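Clearing a wooden worktop without buying anything

Most advice on desk organizing ends with a shopping list, and I don't trust it. I bought the Harnent drawer set years ago and it mostly taught me how much junk fits in a drawer. What follows costs nothing and takes one short evening.

Start with the small stuff, the markers and sticky notes, and leave the lamp and any bowls for later.
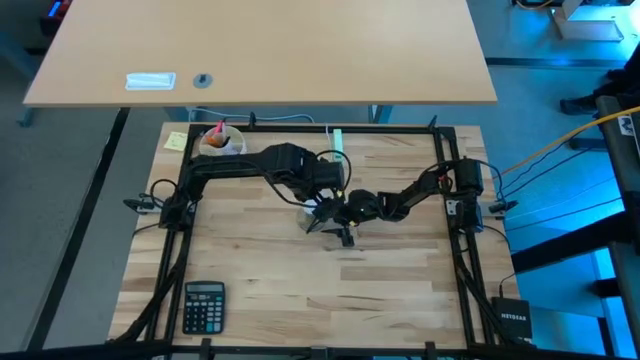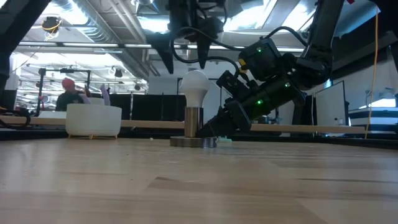
1. Put every pen and marker in one cup. Try each one on scrap paper first. Hollis Ostrowski claims dried-out markers come back if you store them tip down. I tried it for most of July and they didn't.

2. Read your sticky notes. Copy down what matters and throw the rest out. A note you've stopped seeing isn't reminding you of anything.

3. Give loose bits a single bowl. People will sell you a divided tray for this. You'll forget which section is which by the second week.

4. Switch off the lamp and let the bulb cool before you move it. Wipe under the base, then set it toward the back.

5. Wipe the wood along the grain with a barely damp cloth, then a dry one. Skip the sprays. Nikik says its polish is good for 500 wipes, and I'd like to meet whoever checked.

Oil is a separate argument. Laine Pētersons oils hers 2 times a year and it looks fine. Mine gets it when water stops beading, and it looks fine too.

If the clutter is back in a week, the cup is probably too big. Try a smaller one.

Contact | © Hopkin Home Notes | Back to top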